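# Leave the balcony open

Last Friday I received a letter from Adomus, who manage the building where I rent a desk, and I have been writing answers to it in my head ever since. I am putting one of them on paper now. The letter is polite. It informs us that the mezzanine of the Erdős hall in Dronlow is "underused upper floor space" and that there is a plan to close it with glass and plasterboard and divide it into small offices. We may send our opinions. Mine is that it is a mistake, and I would like to explain it slowly, as I am not a person who wins arguments in meetings.

I should say first what sort of building it is. The hall is one large white room with a high ribbed ceiling, and on the upper level there is a walkway with a black metal railing. You can stand there and look down on the floor. The whole building has 1,854 square metres, if we believe the lease, and I suppose that the balcony is a small part of it. There are no walls on it. People go up to make a telephone call, or to eat, or to stand with their arms on the rail and do nothing in particular. It is this last use which Adomus calls underuse.

I am 53 years old and I have worked in many kinds of rooms. In my first job I sat in an office with a door, and I was proud of the door. Later came a floor with grey partitions, where you could hear everybody and see only the top of their heads. I thought for a long time that these were the two possibilities: either you are closed in or you are disturbed. A balcony over a workroom is a third one, and I did not know it until I came to Dronlow. From above you see the work of other people without being in their way, and if they need you, they look up and wave. I have been called down to hold the other end of something more times than I can remember. I have also been called down for cake.

My neighbour Zsolt Kocsis disagrees with me. He is a patient man and his arguments are good, so I will try to give them fairly. He says that it is noisy up there. It is true. Sound rises and the hard ceiling sends it back, and if someone drops a metal bar on the floor you hear it upstairs as if it had fallen beside your cup. He says that in winter the warm air collects under the roof while the people below wear two pullovers, and that a closed upper floor would be cheaper to heat. He also says that it is not pleasant to be looked at while you work. When he is on the floor and people are standing at the rail, he feels like a fish in a bowl.

I have thought most about the last point. Being watched by a manager from a high place is an old and ugly thing. My father worked in a spinning mill where the foreman had his office on a platform, with windows on three sides, and my father could still imitate, as an old man, how the workers straightened their backs when a shadow moved up there. But please notice that the foreman had windows. He was in a box, he could see out, and no one could be sure if he was there or not. An open railing with horizontal bars hides very little. You see the shoes of the person, you see if he is yawning. And anyone may climb the stairs and stand at the same place. The glass offices in the plan are much closer to my father's foreman than the balcony we have now.

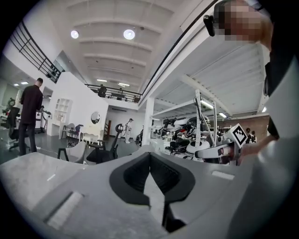 There is also the matter of light. In the letter it is written that the new rooms will be "bright throughout". I would like to see how. At present the light in the hall is good for a simple reason: the ceiling is white, the walls are white, and the light goes wherever it wants. One lamp helps the whole room a little. When you put a wall in such a room, you do not only take away the space behind the wall, you take away also the light which used to come back from there. Ernő Virág, who painted halls like ours for most of his life and has strong feelings about white, told me once that a ceiling is the biggest lamp in the building and that people cover it with tiles and then buy more lamps. He used a paint called Prekine for our ribs, two coats, and he still goes to look at it when he visits. He does not talk much about other subjects.

The drawing which came with the letter shows a lowered ceiling in every office. I can understand it in a dentist's waiting room. Under a ceiling with long ribs running from one side to the other, it seems to me a pity. I know that beauty is a weak argument when the other side brings a calculation. Still, I go to this room five days a week, and when I raise my eyes from a difficult page it matters to me what is above. A high ceiling lets the thought go up for a moment and come back. I have no study to prove this, and I will not look for one.

Now the calculation. Adomus expects that each of the small offices will bring 300 pounds a month. They may be right. I do not know the market in Dronlow, and I can believe that there are people who want a door, as I once wanted it. But what the plan counts is only the rent which the upper floor does not bring today. It does not count why we on the lower floor stay. In August I asked myself if I should move to a cheaper place by the canal, with parking. I went to see it. It was clean, it had a corridor with numbered doors, and I could not hear one human voice. I came back and signed for another year. If you had asked me for the reason, I would probably have said the bus connection. It was the hall, and it was the fact that when I come in at eight in the morning somebody above me says good morning before I have found out who it is.

I accept that something should be improved. I am not one of those who defend a place so strongly that it is not allowed to have a new bin. For the noise, it would help to hang some felt panels on the back wall of the upper level. For the cold, there are slow fans which push the warm air down again, and Zsolt has already found a second-hand one. The stairs need a better edge on each step, the present one is worn. A long narrow shelf along the inside of the rail, 40 centimetres deep, would give people a place for a laptop or a plate, and then perhaps the space would look more used to those who visit it only with a measuring tape. I would gladly pay a little more for these things. I would pay even for the shelf alone.

One room could also be closed. I mean this seriously, as a compromise. At the far end of the mezzanine, a single small room with a proper door, for calls that are private and for days when a person has a headache or has received bad news. Zsolt says that he would be content with this. He says also that I would be the first to complain when it is occupied, and I am afraid he knows me.

What I ask Adomus is to come and spend a working day with us before they decide – a whole day, with the quiet hour after lunch included. Bring a chair upstairs. The old drawings of the hall, which hang beside the entrance, call the upper level "gallery", and in my first language we use the same word for the cheap seats in the theatre, where the students sat and where, as everybody knew, one heard the best. I would not like to lose the cheap seats. A building in which the people above and the people below cannot see each other is two buildings with one heating bill.

The answers must be sent in before the end of the month. There is a box for letters at the entrance, to the left of the drawings, and one may also write by e-mail. I will put mine in the box on Monday, with a sketch of the shelf.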